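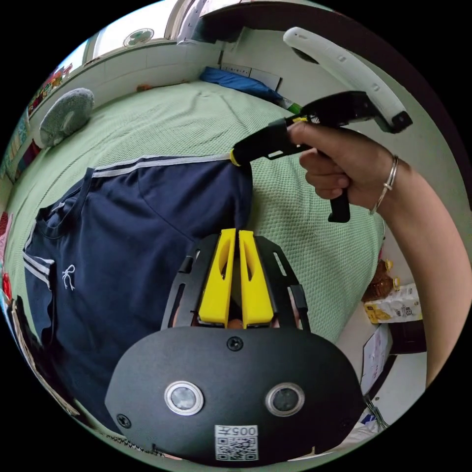
A rule that fits on an index card isn't a standard, wrote a reader from Flardale after my July column, and if you want people to fold shirts the same way in 30 different bedrooms you had better give them a proper manual and somebody to check it. I've been carrying that letter around in my head for weeks now, partly because it was so politely put, and partly because I used to believe every word of it.

My first manual for hand-held gripper work ran to 466 numbered points. I wrote it for a home recording project at Ergate, and I was terribly proud of it. It told people how far apart to hold the two grippers, how to smooth a bedsheet before laying a T-shirt on it, what could stay on the nearby table and what had to go. People were very kind about it. They printed it out, they put it in a drawer, and they went and handled laundry the way their mothers had taught them.

What came back was better than my manual deserved! The wrinkles in the sheet stayed in, the cushion stayed on the bed, and the clothes were laid down at whatever angle they landed. If a machine is ever going to be useful in a real home, those are the rooms it will have to work in, and I had spent page after page trying to tidy them out of existence.

So I do think our rules should be short, but I'd like to be fair to my reader, who has a point about the checking. Some things really do have to be the same every time. The sensor windows get wiped before each session. The number on the tool gets written in the log, left hand and right hand separately, and if the tools are swapped you start a new line. Fingers are opened and closed fully before the first garment. Anything with a name or an address on it goes in a drawer, and the person whose home it is gets to say stop at any time and have that day's recording erased, with no form to fill in and no questions asked.

That last one belongs at the top of the card, in my opinion, and in the draft guidance going around from Tirnudska it sits in an appendix, after a long passage on file naming. I read the whole draft with a pot of coffee and I learned a good deal about file naming – more than I'll ever need, I'm afraid.

I would also like to see breaks written down as a rule. Holding a trigger grip for 200 small pinches is harder on the hand than it looks, and by 400 even a careful person starts dragging the sleeve instead of lifting it. Let people put the tools down and stretch, and put that time on the pay sheet along with the rest.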